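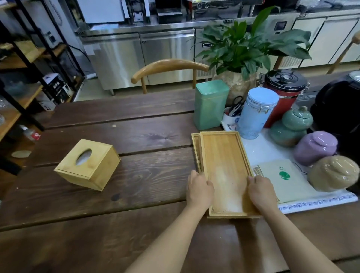
Fig. 1. Two-handed grip on the upper tray of an offset pair, tea table task.

Week 6 handout: The double pick

Okay, so last time I promised we'd spend a whole session on one fault, and this is the one I picked. I lived with it for most of a January and I still get a little twitchy around bamboo.

Quick background for anyone who missed the last lecture. The Hastthorpe site was running a two-arm machine called Pyo, built by Olteck, and one of its jobs was clearing and resetting a serving table. Lift a tray by both rims, carry it to the counter, set it down, come back. The policy was trained on demonstrations done by people, with the view from the head, so what you get is bare hands doing the grasp and the robot learning to put its own fingers in the same kind of place. We had 2,856 demonstrations in the set. Keep that number handy, you'll want it in a minute.

What went wrong

Pyo reached down, closed on both rims, lifted, and brought up two trays. The lower one hung on for a moment by one edge, let go halfway to the counter and landed on the floor with a bang. It had a ceramic jar on it by then (long story, we'd been moving things between runs). No one was hurt, but Hwa-young Yeon was standing much closer than she should have been, and that's the part I want you to remember when we get to the safety bit.

Why it happened

Look at Fig. 1 again and think about it as a perception problem. Same shape, same material, one tray right under the other and shifted slightly to the left. From above, the left side gives you two edges close together, and both of them look like a perfectly good rim! A person sorts this out by feel without thinking. Our depth estimate couldn't separate the two reliably, so the left finger target drifted out and down until it was under both.

Then there's the data. Kyung-tae Bang went through the whole set by hand (bless him) and sorted it by what was under the tray. In 2,058 of the demonstrations the tray was sitting straight on the table. The rest had something beneath it, and we'd never labeled which was which. So the policy had seen stacks, but it had no signal telling it that a stack was a different job.

The third piece is the one I find most annoying, because it was mine. We had a weight check at the wrists. It was set to catch a tray that was too heavy, and I'd put the limit high so a loaded tray wouldn't trip it - which meant two empty trays sailed right through. The check ran 1,165 times before the drop and never fired once. I took that as good news. Please don't do that. A check that has never fired needs to be tested on purpose.

What we changed

The lift now has a pause in it. Pyo raises the tray a finger's width, stops, compares the wrist load with what it expects for that pick, and looks again at the left and right edges. If either one disagrees, it lowers the tray and asks for help. It's slow, and the people at Brukasden (who own the table layout) grumbled about it, but we kept it.

We also relabeled the demonstrations as stacked or single, and we put a marked line on the floor. You stay behind it while the arms are powered, even when you're "just" moving a jar.

For next time

Read the fault log excerpt in the course folder and come with answers to these. I'll call on people.

Where in the sequence could the double pick have been caught earliest, and with what sensor?

Suppose the two trays had been lined up exactly. Would the edge check still help? What about the load check?

Write a test plan, 2 pages at most, that would have made my weight check fire before the robot ever went near a real table. Sketches are fine, and messy handwriting is fine too if I can read it.

Course handout, last edited Dec 7, 2024. Please ask before sharing outside the class. Back to top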